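Stistlow Trail Race Results

Finish times and checkpoint splits from the Stistlow, an ultramarathon run every May on the hill tracks outside Sandton. Maintained by Oratile Cele and Femke Van Dijk.

Contents

runners.csv has 1133 rows, one per starter. splits.csv has one row per runner per checkpoint. Times are elapsed, in hh:mm:ss, from the 5 a.m. gun. Bib numbers are reused between years, so join on runner_id.

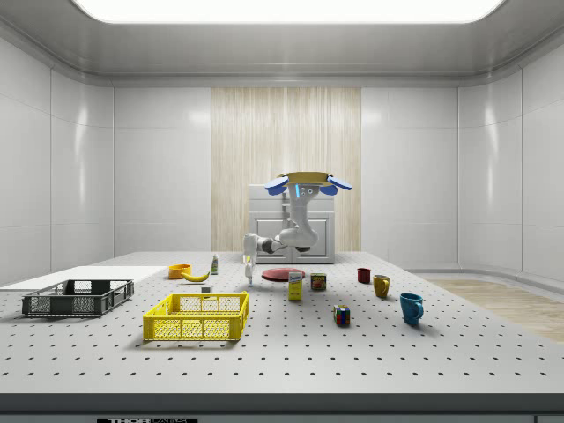
Simulated lab room with a white robot arm and a perforated table.

Known problems

The mat at Bultar missed 36 runners on the long course. Their splits are blank and we have not filled them in. Course elevation tops out at 1528 m on the old route and 1239 m on the current one, so do not compare climbing times across the two. Van Wyk checkpoint was moved downhill when the route changed but kept its name.

Anyone who dropped out has status DNF and a last_checkpoint value. Missed cutoffs are also DNF.

Corrections

Open an issue with the bib number and year.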